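FOR IMMEDIATE RELEASE

Hindholm shoppers invited to bring back the fruit bowl, and to put fruit in it

Temuver, the fruit and vegetable box scheme based in Hindholm, will begin deliveries of its new Bowlful box on 21st January. The box holds enough fruit to fill an ordinary kitchen bowl for a week, and it has been timed to arrive just as the town's New Year resolutions start to look for the door.

The launch follows a survey carried out in October, in which 769 Temuver customers were asked what they keep in their fruit bowl. Fruit came first, which was a relief to everyone at the office. Keys came second. Batteries, takeaway menus and single gloves also did well, and 149 households said their bowl had held no fruit at all since the summer. One reply listed the contents as "a lemon, but I wouldn't".

Temuver has taken these findings seriously, or at any rate has printed them out and pinned them up. The Bowlful box comes in two sizes. The smaller suits one or two people and the larger suits a family, or one person with strong views on apples. Both are packed at our shed on the Vernow road the evening before delivery and left on the doorstep, in the porch or with whichever neighbour you are currently speaking to.

What goes in will depend on the time of year. Winter boxes lean on apples, pears and oranges. Plums and peaches will turn up when they are worth eating, and we would ask customers who want a peach in January to be brave. Bananas are included all year round, and may be swapped for something else by anyone who has never once eaten the last one.
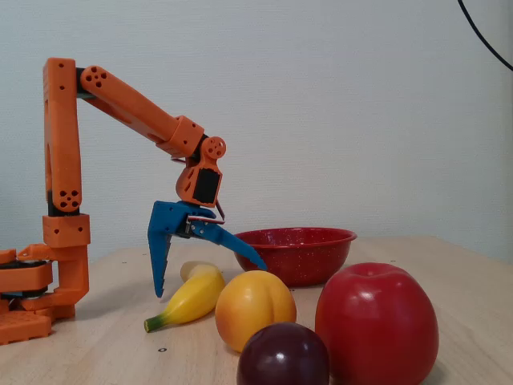
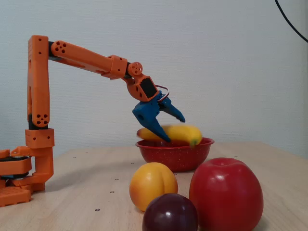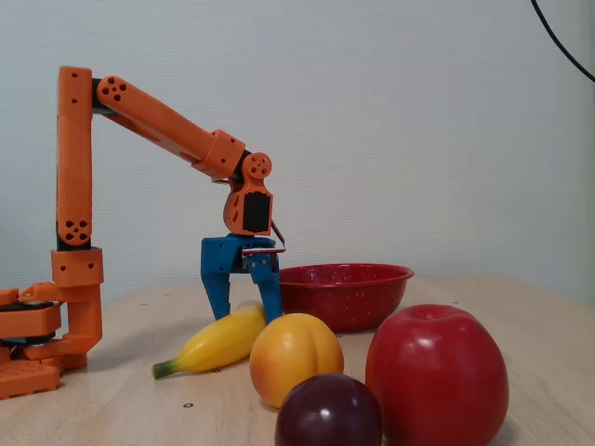
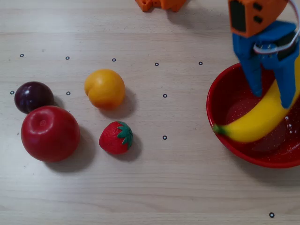 Fruit and a red bowl on a wooden tabletop.

Every box comes with a short leaflet on keeping fruit, written after a good deal of argument. Bananas should be kept away from the rest if you would like the rest to last. Pears need looking at daily, and then again after tea. Apples will put up with most things but do better somewhere cool. Soft fruit belongs in the fridge until the day you want it, and washing it can wait until then too. The leaflet also has a recipe for crumble, for customers who read the first part too late.

There is no contract. Boxes can be stopped or skipped up to 2 days before delivery, and no reason will be asked for. Customers in Vernow can order from the same date, with deliveries there on a separate round. Outlying farms should ring first, as the van has opinions about mud.

To mark the launch, the first boxes on each round will include a voucher for 3 free deliveries. Temuver had also planned a prize for the best-kept bowl in Hindholm, but judging would have meant going into people's kitchens, and the survey has given us some idea of what is in there.

Bowls are not supplied. Our research suggests you already own one, and that it is under the post.

ENDS

Notes to editors

Temuver delivers fruit and vegetable boxes to homes in Hindholm, Vernow and the villages between. Samples of the Bowlful box can be sent to newsrooms on request. Please say whether there is somewhere to put it.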